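I bought the Britdale work mat in October to cover a scratched bench. It is beige with a faint mottled pattern, a bit like marble, and it cost less than the Brasik one that Zoila Mosquera uses at her shop. I have had it down for more than 3 months.

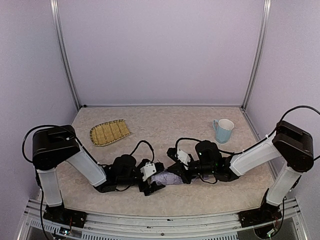 *The mat laid between the side walls, up to the front rail.*

It came rolled, and the corners took two nights under books to lie flat. After that I had no trouble with it. I cut one edge with a utility knife and a steel ruler – the cut was clean on the second pass. Coffee wipes up with a damp cloth. Pencil does not, and I have stopped trying.

The pattern hides crumbs and dust well. That is good most days and bad when you drop a small screw.
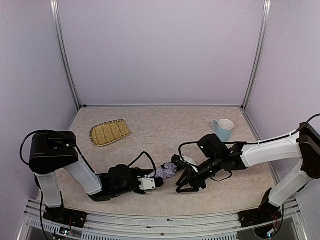

Pale things are also harder to pick out on it than I expected. A bamboo tray blends in a little, while a light blue mug is easy to find. If you sort small tan or cream parts, get a darker color.

There was a slight rubber smell for the first week. Eusebio Restrepo has the same mat and says his had none.

Four stars. I would buy it again, but in gray.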